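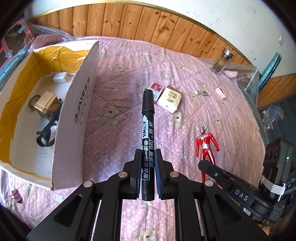 Start with the bed, Siobhán Lenihan told us when we asked how to pack up small things, and don't put anything in a box until you've seen all of it. She has moved house four times, and she says the small things took longer than the sofa every time.

A bed makes a good sorting table. It is big and flat, and most beds are low enough for you to reach the middle. It is soft too, so a toy that falls over won't make a noise or chip. A bedspread with a busy pattern can hide very small pieces, though. On pink cloth with stars and teddy bear faces, a small pink thing is easy to miss. If you are sorting beads or screws, put them on a plate first.

What counts as a small thing?

For this page, a small thing is anything you can pick up with one hand. Pens are small things. So are plugs, cables, jars, little boxes, rolls of tape, paper packets and action figures. Most of them don't live in a set place at home. They sit in drawers, on shelves and under other things. When you pull them all out they look like a big mess, and it can seem as if they have nothing to do with each other. A superhero and a power adapter don't look like a pair.

Packing is a way of finding out which things belong together. There are a few ways to choose.

You can sort by room. Kitchen things go with kitchen things. This is what most moving companies do.

You can sort by what things are for. Everything that plugs in goes in one box, everything you draw with goes in another.

You can sort by how tough things are. Metal and plastic can share a box. Glass needs more care and softer neighbors.

Pick one way and stay with it until the bed is clear. If you change your mind halfway, you will end up with the scissors in one box and the paper in another.

Looking at the box

Most packing boxes are made of corrugated cardboard. "Corrugated" means it has waves in it. If you look at the cut edge of a piece, you will see a flat sheet, then a wavy sheet, then another flat sheet. The wavy sheet is glued in between. Paper by itself bends very easily. Three sheets glued this way are stiff, and the air in the waves makes the wall a little springy, so it takes some of the bump when the box is set down hard.

Try it with two strips of ordinary paper. Leave one flat and fold the other back and forth like a fan. Now lay each strip across a gap between two books and put a coin on top. The flat one sags. The folded one holds the coin, and it may hold several more.

Boxes come in all sorts of colors. Plain ones are brown because the wood fibers they are made from are brown. Others have a printed layer, and some are white on the outside and yellow on the inside, like the big one on the bed. The color doesn't make the box stronger, but a bright inside does make it easier to see what is sitting on the bottom.

An old box can be used again if its corners are still sharp. Press on a corner with your thumb. If it feels soft, use that box for socks. A box that has been wet should go to recycling, even after it has dried, as the glue between the layers may have let go.

What goes in first

Heavy things go at the bottom. A metal block or a power adapter doesn't take up much space, but it can crush a paper packet if it lands on top. Put the heavy things in the middle of the floor of the box so that it doesn't tip when someone lifts it.

A cable can be looped around the bottom with them. Loop it loosely, in wide circles. There are thin metal wires inside the plastic coat, and if you fold a cable sharply in the same place again and again, the wires can snap where you can't see them. A loose rubber band or a bit of string will keep the loops together.

Keep an adapter and its cable together if they are a pair. Siobhán once packed all her adapters in one box and all her cables in another, and it was August before she matched up the last two. She says there is still a cable in her hall closet that fits nothing.

Next come the middling things: little boxes, rolls of tape you don't need today, notebooks. Little boxes are useful because they fit against each other and leave no gaps. A gap is a place where things can slide. Fill gaps with socks or crumpled paper.

Light things go on top. That includes paper packets, and anything with arms and legs that stick out, like an action figure. If the arms bend, fold them in against the body. If they don't bend, wrap the whole figure in a T-shirt.

Jars and lids

Glass is hard, but it is also brittle. A brittle thing doesn't bend before it breaks. If two glass jars knock together in a box, each one is hitting something as hard as itself, and one or both may crack. A layer of cloth between them spreads out the knock and makes it slower.

Ask a grown-up to check the lid before a jar is packed. A metal screw lid should turn until it stops. Jars often hold dried foods, like tea leaves, mushrooms or herbs, and a loose lid lets in damp air. Stand the jar up, wrap it, and leave it upright. If you don't know what is inside, don't open it to find out. Put a question mark on your list and ask.

Dried food has had most of its water taken out. The tiny living things that make food go bad need water, so food keeps longer without it. That's why a jar of dried things can wait in a box for a move while a bag of salad can't.

The pen with the cap

Every packer needs a marker. Once the flaps are closed, all boxes look nearly the same, and the writing on the outside is the only clue.

A marker has three main parts inside its barrel. There is a soft stick, a bit like a very thin sponge, that is full of ink. There is a tip, often made of felt or another bundle of fibers pressed together. And there is the cap, which you may not think of as a part, but the pen won't last long without it.

The ink moves from the soft stick to the tip through tiny spaces between the fibers. Liquids creep into narrow spaces by themselves. You can see the same thing when you dip the corner of a paper towel in water and the wet patch climbs upward. The word for it is capillary action. When the tip touches cardboard, the cardboard has tiny spaces of its own, and the ink creeps into those.

Many permanent markers use alcohol in their ink. Alcohol turns into a gas very quickly, and when it has gone, the color is left behind and stuck fast. This is good for a label. It is bad for an open pen, because the alcohol goes from the tip too, and the pen dries up. Push the cap on until it clicks, every time you put the pen down. It also keeps the ink off the bedspread. Permanent ink goes into cotton the same way it goes into cardboard, and it may never wash out.

Use the marker with a window open, and don't sniff it.

How to write a label

Write on the side of the box as well as the top. When boxes are stacked you can't see the tops.

Write the room first, in big letters. Under that, write a few of the things inside. "BEDROOM — plugs, cables, tape" is a good label. "STUFF" is a bad one. So is "MISC," which is short for miscellaneous and means the same as stuff.

If the box already has a name printed on it, from a shop or a delivery, write on a blank side so the two don't get mixed up. If there is old writing from another move, cross it out with one thick line. Siobhán's cousin spent an evening hunting for her frying pan in a box marked "Christmas" when it should have been crossed out two moves before.

Closing up

Lift the box a little before you tape it. If it feels too heavy for you, take something out. Then tip it gently from side to side and listen. A rattle means there is still a gap.

Fold in the short flaps, then the long ones. Run the tape along the line where the long flaps meet, and carry it over the edge and down each side by the length of your hand. Let a grown-up do the cutting if the tape has a metal blade.

Then look at the bed again. There are always a few things left over. You may find a cap with no bottle, a packet that someone is still using, or a toy that wants to travel in a pocket. Put these in one small bag and write your name on it. Leave the marker out until the last box is done, and pack it in the same bag.

Words to know

Corrugated: made with waves or folds.

Brittle: hard, but easy to crack or snap.

Capillary action: the way a liquid creeps into very narrow spaces.

Permanent: meant to stay for good.

Adapter: a part that lets a device use the power from a wall socket.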